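Home & Garden Help > Repairs and Tools

First house, almost no tools. What do I buy with $200?

Posted by porchlight_k

We close on a house in Likville in December. It's a two-bedroom from the fifties with a basement, plaster walls upstairs, drywall in the kitchen where somebody remodeled. I've rented my whole adult life, and when something broke I called the landlord. I own one hammer, a hex key from a bookshelf and a tape measure with a cracked case.

I have $200 set aside for tools. I was looking at one of those big boxed kits at Lostari, the kind with 227 pieces in a folding case. It would use up less than half the money, and it seems like it covers everything. My father-in-law says those kits are junk and I should buy things one at a time. I don't know enough to tell who's right.

Things I already know need doing:

The bathroom faucet drips. It's a Jenar, two handles, looks old.
The back door rubs on the frame at the top corner.
The toilet runs for a while after you flush it.
Two outlet covers are cracked.
We want to hang curtain rods in 4 rooms and some shelves in the basement.

I'm not planning to redo a kitchen or anything like that. I'd just like to stop feeling helpless. Also, where do people keep it all? There's no garage. The basement has a workbench the sellers are leaving behind, and that's it.

Thanks for any advice. I've read a lot of lists, and most of them tell you to buy a table saw.

stillhavethereceipt

I would skip the big kit. I'm not going to say they're all junk — I had one for years and some of it was fine. The trouble is how they get to that piece count. Most of it is sockets, tiny driver bits and hex keys, and then you get one thin pair of pliers and a hammer that weighs nothing. You'll use maybe a dozen things out of the case, and those are the ones you want to be decent.

For your list I would buy, in this order:

A cordless drill, 12 volt or 18 volt, with one battery and a charger. This will be the biggest single item. Don't let it take more than half the money. Curtain rods in plaster are miserable without a drill.

A set of masonry bits and a set of ordinary twist bits, small sets. Plaster dulls ordinary bits quickly. Start the hole slowly and put a piece of painter's tape over the spot, which helps keep the face of the plaster from chipping.

Screwdrivers: two Phillips and two flat, different sizes. Your outlet covers take a small flat blade. Turn the breaker off for that room before you take a cover off, even just to swap it, and check the outlet with a lamp or a tester first.

A utility knife and a pack of blades.

A level. Two feet is long enough for shelves and short enough to carry around.

A new tape measure, 25 feet.

Pliers. You want a slip-joint or tongue-and-groove pair for plumbing nuts and a smaller pair for reaching into places. A two-pack off the rack is fine to start with, and often costs little more than one pair.
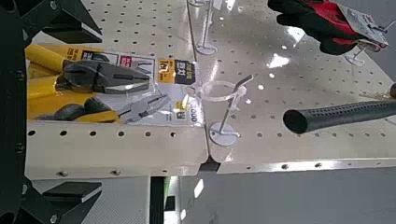 Pliers sold as a set, one pair larger and one pair more slender

An adjustable wrench, 8 or 10 inch. This and the bigger pliers are what you need for the faucet and the toilet supply line. Put a rag or some tape over the jaws if you're working on anything shiny.

That should come in under $200 if you watch the price of the drill. Keep what's left. You'll find out in the first month what you're missing, and it will be something nobody put on a list. Mine was a basin wrench.

About your actual jobs:

Faucet. On an old two-handle faucet the drip is usually a washer or a worn seat. Shut off the water under the sink and open both handles to let the pressure out. Plug the drain so you don't lose a screw down it. Take the handle off, take the stem out, and carry the stem to the store with you. Match the washer by eye at the counter. Do the hot side and the cold side on the same day, even if only one drips. If the shutoff valves under the sink won't turn, don't force them. Use the main shutoff for the house. Find out where that is before you move a single box in.

Toilet. Take the lid off the tank and watch a flush. If the water goes down the overflow tube, the float is set too high. If the level slowly drops, it's the flapper. Either one is cheap and needs almost no tools. Check that the chain isn't caught under the flapper before you buy anything.

Door. Tighten the hinge screws first, starting with the top hinge. If a screw just spins, take it out and put in a longer one that reaches the framing behind the jamb. On a door that rubs at the top corner on the latch side, this fixes it more often than not. Don't plane or sand the door until you've tried it. Doors swell in the summer and shrink in the winter, and if you plane it in July you'll have a gap in January.

Curtain rods. There may be solid wood around the window openings. Drill a very small test hole where the bracket will cover it. If you feel wood, use a plain wood screw. If you hit nothing, use a toggle bolt or an anchor rated for the weight. The little ribbed plastic anchors that come in the package with the rod are no good in plaster. Throw them out.

For the basement shelves, find out what the wall is first. If it's block or poured concrete, rent or borrow a hammer drill for the afternoon, or buy freestanding metal shelves and skip the holes. I would go freestanding. Keep the bottom shelf off the floor until you've been through a wet spring down there.

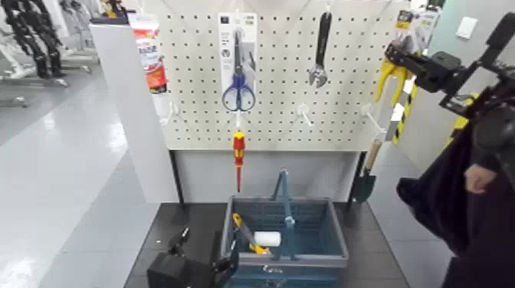
Storage depends mostly on how often you reach for the thing. The drill, the bits and the level can live in a plastic tote under the workbench. Small hardware goes in jars or one of those drawer cabinets, and it's worth labeling the drawers from the first day. For hand tools I like a pegboard over the bench. You can hang a screwdriver tip-down through a hook and an adjustable wrench on another hook, the way they are on the white board there, and you see right away when one hasn't come back. Leave some hooks empty so there's room as you add tools. Paint or buy the board in a light color, as basement lighting is usually bad. It has to stand off the wall a bit or the hooks won't go in, so put strips of wood behind it if the kit doesn't come with spacers. Screw the strips into something solid.

One last thing on storage. Keep a second screwdriver and a cheap pair of scissors upstairs in a kitchen drawer. Otherwise all the basement ones will end up there anyway.

mudroom

Agree with most of that. I'd put safety glasses on the list, and a decent flashlight or a headlamp. You can't see anything under a sink. Get the headlamp.

I don't agree that you need a new drill. I got a used Wendt corded drill at a yard sale years ago and it still works fine. No battery to go dead. If you're only drilling for curtain rods and a few brackets, an extension cord is not that much trouble. It does weigh more, and you have to go easy on the trigger when driving screws or you'll chew up the heads. But it left me money for a good set of screwdrivers, and I use those every week.

Also check whether the library in your town lends tools. Ours does. I borrowed a stud finder and a pipe wrench there, used each of them once and took them back.

gaskets_and_such

get the kit, its fine. I have the Lostari one and nothing has broke yet. you can replace stuff when it does

porchlight_k

Thank you, this is really useful. I'm going to skip the kit and buy the separate list, probably with a cordless drill, as the outlets in the bedrooms are few and far apart. I'll look at used ones too.

We had the walk-through on Thursday and I tried the valves under the bathroom sink. The cold one turns. The hot one doesn't move at all, so I left it alone. The main shutoff is in the basement behind the water heater, and I took a picture of it on my phone so I can find it again.

The top hinge on the back door has two screws that just spin. I'll try the long ones first.

Is there a length I should ask for on those?

stillhavethereceipt

Three inch, same head size as the old ones so they sit flush in the hinge. Drill a pilot hole first. Drive the last half inch by hand and stop when it's snug — if you keep going you'll pull the jamb over and the door will start rubbing somewhere else.

Leave the hot valve until you do the faucet. Then shut off the main, drain the line and replace the valve while everything is apart anyway. If the pipe there is soldered and not threaded, I would pay a plumber for that part.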